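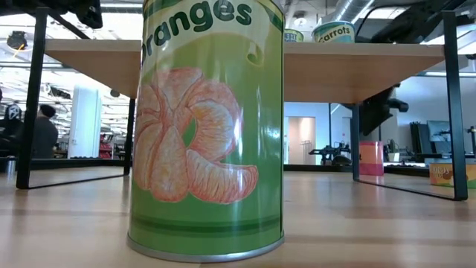 A green can with "Oranges" on the label, on a wooden table.

About Skorkeck

Skorkeck is a commercial property agency for small and medium companies. We help tenants to find offices, light industrial units and storage space, and we help owners to let them. The firm was started by Andor Orbán and Mieczysław Sobczak, who had worked before in the lettings department of a larger agency and wanted to give more time to each client.

Our first instruction was a former printing works on Narar Street, divided into 20 units. All of them were let within the first year, and several of those tenants are still with us. Today we manage 373 leases for private landlords and family companies, most of them for spaces under 711 square meters.

What we do

Tenant search and viewings
Lease negotiation and renewal
Rent reviews
Management of shared buildings, including service charges

Andor is responsible for offices. Mieczysław looks after the industrial side and also the Kadrić Yard, where we have our own office on the second floor. Both partners take part in viewings – you will not be passed to a person who has never seen the building.

Our fees are written on one page and we send it before the first meeting. For search work we ask a fixed amount, and half of it is paid only after the lease is signed.

In October we also opened a desk in the Nolumness building, for clients on the north side of the city. Please call before you visit, as it is open in the mornings only.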